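**Room Reset Times in Short-Stay Housing**
Term project report, Facilities and Hospitality Operations
Group members: Man-lok Tsang, Chia-jung Yu, Ramesh Bansal
Supervisor: Dennis Oakley

## 1. Background

Stanbridge House has short-stay rooms on its upper floors that are rented to visiting families and summer students. The rooms are laid out like hotel rooms, with carpet, a bed and a sofa bed. When a guest leaves, one person has to get the room ready for the next guest. The housekeeping lead, Jui-lin Tsai, told us at our first meeting in May that the bedding was never the problem. Her staff can strip and make a bed without thinking. The part that takes a different amount of time in every room is what she calls the "floor and surfaces" part: picking up litter, finding things guests left behind, and deciding what is trash and what is not.

Our project looked at that part only. We did not study bathrooms, laundry or vacuuming.

## 2. Questions

We started with a longer list, but our supervisor asked us to cut it down. We kept two questions:

1. Does the order of work (floor first or surfaces first) change how long the pickup takes?
2. Where should the trash bin be while the work is going on?

The second question was added by Ramesh after he watched a morning shift and saw staff walk back and forth to a bin that stayed by the door.

## 3. Method

We used two rooms on the Haltdale corridor. They have the same floor plan, but in one of them the sofa is on the opposite side, so we treated them as a left-hand room and a right-hand room. We ran 10 trials in total. All of them were done by members of our group, not by housekeeping staff, because we did not want to take time out of anyone's shift.

Before each trial, one person set up the room while the person doing the work waited in the hall. The setup was drawn from a box of clean, empty packaging that we collected ourselves, plus a few belongings that were standing in for things a guest might forget. The bed was left made in every trial.

The rules for the worker were:

- Litter goes in the bin. Belongings do not.
- Belongings go into a paper bag marked with the room number.
- If you are not sure which one something is, treat it as a belonging.
- Check between the bed and the nightstand, and under any cushion that is not in its usual place.
- The clock stops when the worker is back at the door and says "done."

The timer stood in the hall with the door open. Chia-jung kept the log sheet for all the trials so that the notes would be in one person's handwriting.

### 3.1 Changes made during the project

Our first three trials were thrown out and repeated. We had not agreed on whether a blanket that had slipped should be straightened, and Man-lok straightened it while Ramesh did not. After that we wrote down that bedding is left alone unless something is under it.

We also stopped using loose paper scraps. They took a long time to pick up and told us more about the scraps than about the order of work.

## 4. Results

### 4.1 Order of work

Floor first was faster in 7 of the 10 trials when compared with the same person's surfaces-first time. The difference was small in the left-hand room. It was larger in the right-hand room, where the walkway is narrower and the worker had to step around litter to get to the sofa.

There is another reason to do the floor first that does not show up in the times. In one surfaces-first trial Man-lok stepped on a snack packet while carrying the paper bag. It was empty, but a packet with crumbs in it would have meant more work on the carpet.

The three trials that went the other way all had something small on the sofa, and in each case the worker said they had spotted it right away and wanted to get it out of the way. We do not think three trials are enough to say much about this.

### 4.2 Where the bin goes

Moving the bin helped more than changing the order did. With the bin left at the door, the worker walked the length of the room for each handful. With the bin carried in and put down on the open carpet between the bed and the sofa, most of the walking went away and the worker could clear the floor from the near side to the far side.

The layout we ended up recommending has the bin at the near end, with the litter picked up in order going away from it toward the nightstand wall. The red snack packet out in the middle of the carpet is the farthest piece in this setup, and the things on the sofa are left until the floor is clear. 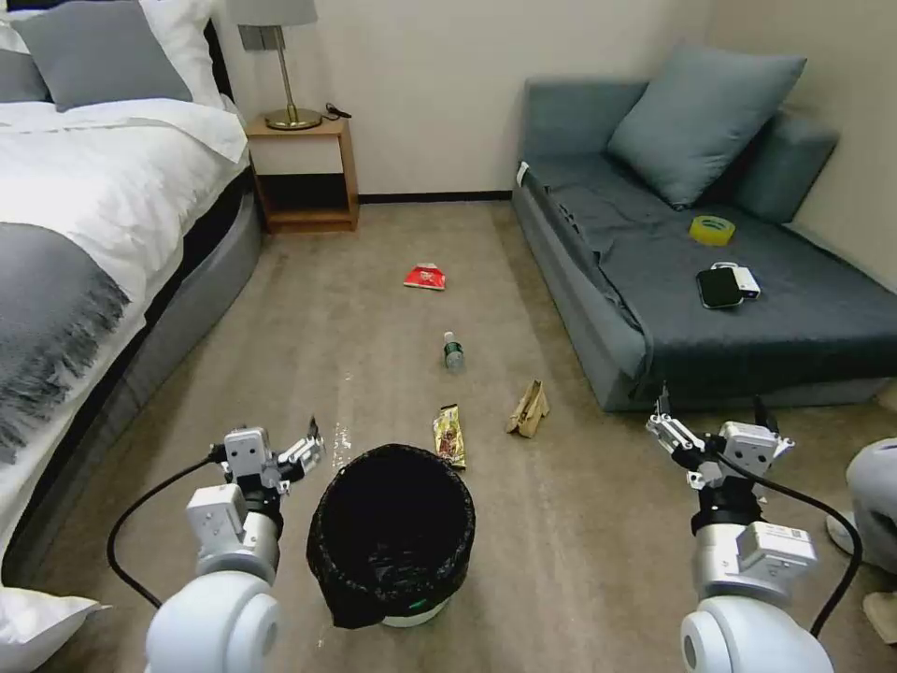

### 4.3 Trash or belonging

This was the part where we made the most mistakes. Nobody threw away a phone, but smaller items caused trouble. A roll of tape was put in the bin once because the worker assumed it was nearly used up. A power bank was missed once on a first pass when it was lying with a phone. The worker picked up the phone, looked at it, and did not look at what was next to it.

Dark bedding on the sofa bed made this worse for black items. Jui-lin said her staff run a flat hand over the sheet before they leave, and we added that step to our checklist. Cords were also easy to overlook. A short black cable on a nightstand could belong to the room or to the guest, and the rooms at Stanbridge do not have a list of what should be there.

## 5. Recommendations

For the housekeeping team, we suggest the following order:

1. Prop the door and carry the bin in with you.
2. Clear the floor, starting near the bin.
3. Check the sofa bed by hand, including behind the large cushion.
4. Check the nightstand, the open shelf and the drawer.
5. Bag and label anything left behind.
6. Start the bedding.

We also suggest a printed card inside the nightstand drawer listing what belongs to the room. Jui-lin has agreed to try this on the Haltdale corridor before the Uddale side is changed.

## 6. Limits of the study

All three workers were students who knew the trials were being timed. By the later trials we were faster at everything, and we did not mix the order of trials well enough to remove that effect. The litter was clean and dry, and real rooms are often messier. We also never tested a room with the sofa bed pulled out - that would change the walkway completely and should be its own set of trials.

## 7. Division of work

Man-lok wrote the method and the worker rules. Ramesh did the shift observation and the section on bin placement. Chia-jung kept the log and wrote the results. The recommendations were written together and checked with Jui-lin Tsai on a Wednesday before her shift.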